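Three weeks with the Fellden hands

So the trial kit from Lerkon turned up in December and I've been hogging it ever since. It's a pair of Fellden hands, the four-fingers-and-a-thumb sort, and we've got them on loan at the Sidmont workshop before anyone has to find the money.

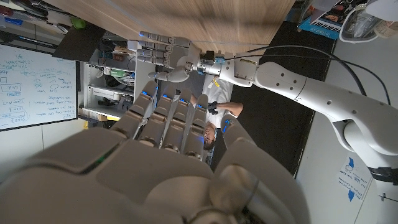 Setup was easier than I'd feared. I had the first one moving in 40 minutes, and most of that was me hunting for the right hex key (wrong drawer, of course). The little blue lights in the fingers are my favourite bit - I thought they'd be a gimmick, but now I look at them before I look at the laptop!

Grip is lovely on mugs and tennis balls, and pretty hopeless on anything flat. I gave it 23 goes at picking a washer off the bench and gave up to make a cuppa. The thumb is chunky, and I reckon that's half the trouble.

The software is called Güneş and it's fine once you've found the colour settings, which are buried under Advanced for some reason. The manual runs to 195 pages and I've read maybe the first chapter.

Price is the sore point. The support plan alone is $2,000 a year, and that's before you've bought a single hand. I'd still have them back tomorrow. Next up is the soft fingertip set, if Lerkon ever answers my email.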